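Condensate line from a rooftop air handler keeps gurgling and the trap runs dry – what am I missing?

Posted in Building Services > Drainage and Condensate, 15 May 2019

Mohsin Pirzada

Two-story office building, draw-through air handler on the roof, condensate piped in 1 inch PVC to an indirect connection over a floor drain in the janitor closet. Total run is 30 feet, with one offset above the corridor ceiling. The unit was replaced in December and the new one is a Vuklow with a higher static fan section than the old one. The installer reused the existing trap.

Symptoms: water stands in the pan while the fan runs, then drains in one slug when the fan stops, with a lot of gurgling. After a dry spell there is air whistling back through the line. I have flushed it twice and the line is clear. The pan outlet is clear too. The trap measures 2 inches from the outlet centerline down to the trap outlet, and 1 inch of seal below that.

The startup sheet lists 305 Pa negative at the coil section with clean filters. Do I need a deeper trap, a vent, or a pump? The owner would like to avoid a pump.

Urotov

The trap is too shallow for a draw-through unit once you allow for filter loading. Convert first: 1 inch of water is very nearly 249 Pa, so 305 Pa is a little over 1.2 inches. That is with clean filters. Add the allowance for dirty filters from the unit data, and size from that number and not from the startup reading.

The usual method for negative pressure units:

Drop from pan outlet to trap outlet: maximum negative static in inches, plus 1 inch.
Seal depth below the trap outlet: half of the drop.

Say dirty filters bring you to 2 inches negative. The drop is then 3 inches and the seal is 1.5 inches, so 4.5 inches below the pan outlet before you add pipe thickness and insulation. Your 2 inch drop leaves nothing in reserve, and with 1 inch of seal the fan can pull the trap dry as soon as the coil stops making water. Both of your symptoms follow from this.

Check the curb height before you buy fittings. If there is no room under the outlet, the unit has to come up on rails or the trap has to go through the roof, and then it needs a cleanout you can reach.

On the vent: put it downstream of the trap, open to atmosphere, and taller than the pan rim. A vent between the pan and the trap on a negative pressure unit just lets air into the cabinet and the trap does nothing. I have seen this drawn wrong on stamped plans.

Other items while you are up there:

– Slope of 1/8 inch per foot minimum on the horizontal. Over your 30 feet that is 3.75 inches of fall, and the offset above the corridor has to have it too.
– Do not reduce below the pan outlet size anywhere.
– Keep the air gap at the floor drain. Do not hard pipe it.
– Prime the trap by hand at the start of the cooling season.

I keep the sizing sheet and the monitoring setup on my project page.

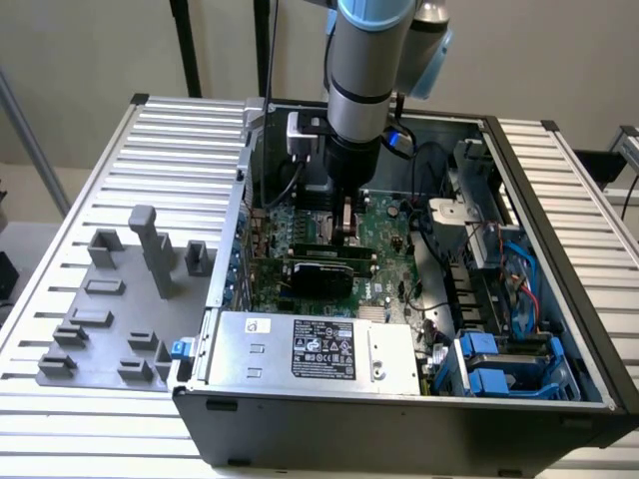 Open desktop tower on the bench, graphics card fitted.

If you do want to monitor the pan, a float switch wired to the unit shutdown input is enough for a building this size. Trend logging through Statstead only pays off when you have many units.

Pawłowska

I would just put a pump on it. We have 16 of them across our sites and they work fine. Clean the float every spring.

Mohsin Pirzada

Update. Curb gives me 7 inches clear under the outlet, so 4.5 fits. New trap is going in with a 3 inch drop, 1.5 inch seal, tees with plugs in place of the top elbows, and an open vent on the downstream side. I also found the offset above the corridor nearly level for 6 feet, so two hangers are being moved.

Material and labor quote came back at 189 dollars. No pump.

Urotov

Good. Insulate the horizontal above the ceiling as well, or it will sweat onto the tile and someone will report a leak.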